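Gramadum: vocabulario textil español

Versión 2. Ficha de datos y notas de uso.

Gramadum es un glosario de términos de costura, tejido y arreglo de prendas. Contiene más de 4000 entradas en español, cada una con su definición, categoría gramatical, variantes regionales y, cuando la hay, una frase de uso.

Origen

Las entradas proceden de los cuadernos de taller de Ninwood y de las fichas de la mercería Kermani. La ortografía se ha modernizado. Los nombres de puntada que cambian de una zona a otra se conservan todos y remiten a una forma principal.

Archivos

entradas.csv: lema, definición, categoría, zona
variantes.csv: forma secundaria y lema al que remite
frases.csv: frases de uso, con un máximo de 200 caracteres

Codificación UTF-8, separador punto y coma. Los campos vacíos se dejan vacíos, sin guion. El campo zona admite 12 valores, listados en zonas.txt.

Limitaciones

El vocabulario de sombrerería es escaso. En "hilván" y "basta" las definiciones se solapan y falta unificarlas. Las frases de Plindton no llevan zona asignada.

Tela de color crema en la primera y la tercera.

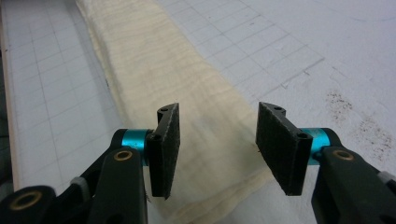
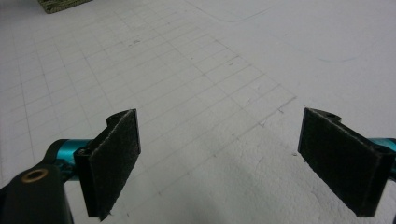
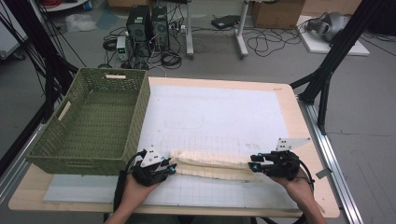
Cambios

En noviembre se corrigieron los plurales de "orillo" y "vivo" y se separó "sesgo" de "bies", que antes compartían entrada. La columna "fuente" desaparece de entradas.csv; quien la necesite puede seguir usando la versión anterior.

Las correcciones se envían como archivo CSV con las mismas columnas, una fila por lema.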